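Hisum Felt Storage Box, Grey

Product code: 848
Pack size: 2 boxes
Delivery: 12 working days

The Hisum is an open-topped fabric box for shelves, cupboards and worktops. It stands up by itself when empty and folds flat when you want it out of the way. The outside is a speckled grey felt that goes with most rooms, and the inside is darker so that marks show less.

Customers use it for post, hats and gloves, craft supplies, children's toys and the odds and ends that collect by the back door. It fits the Presumness and Yaman shelving ranges with a little room to spare at each side. It does not fit the narrow Cunow unit — please see the Cunow drawer insert for that.

Care

Shake out crumbs and dust, or use a vacuum cleaner on a low setting. Sponge small marks with cool water and a little mild soap, then leave to dry away from direct heat. Do not machine wash or tumble dry. The felt may shed a few fibres in the first weeks.
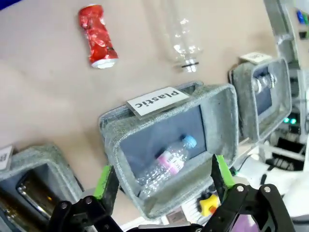
Rinse and drain anything that has held drink or food before it goes in, as the felt is not waterproof. A liner bag (code 322, sold separately) can be used for damp items.

Label cards are not included. Any stiff card and a small clip will do.

Returns

Unused boxes can be returned in their original wrapping. The Hisum was last restocked in May and the colour may differ slightly between batches — order all you need together if you want a close match.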